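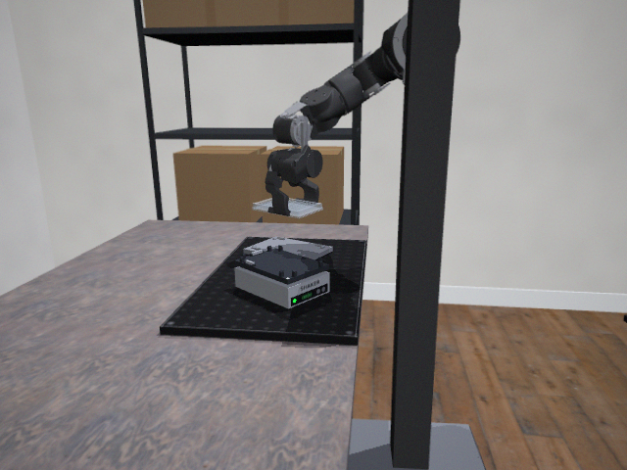
A robot arm holds a thin, translucent plate above a table in a computer-rendered view.

Keeping the Record of a Life

For most of the last century, families in Nesstead placed a death notice by walking to the newspaper office on Turell Street. A clerk wrote down the dates, the names of the survivors and the hour of the service. The notice appeared the next morning, and many households cut it out and kept it in a Bible or a kitchen drawer.

The Kerell Memorial Archive now holds 371 bound volumes and boxes of such notices, the oldest of them printed on paper too brittle to handle without support. The archive opened its reading room to the public in September and has received over 500 written requests for copies. Most come from relatives who live elsewhere and are trying to confirm a maiden name, a place of burial or a period of military service.

The earliest notices are brief. Many give a married woman only her husband's name, and infants are often listed with no name at all. Longer accounts became common after the Second World War, when papers began to print details of employment, church membership and hobbies. Funeral homes supplied printed forms to help families gather these facts, and 207 completed forms survive in the collection.

Spelling presents a steady difficulty. The surname Baranauskienė appears in seven versions in the index, several of them shortened by typesetters who had no letter for the final vowel. The archive records each version as printed and links it to the form used by the family.

Relatives may submit corrections in writing, together with a copy of a birth, marriage or death certificate. The original notice is left unchanged, and the correction is filed beside it. Copies are mailed without charge to immediate family.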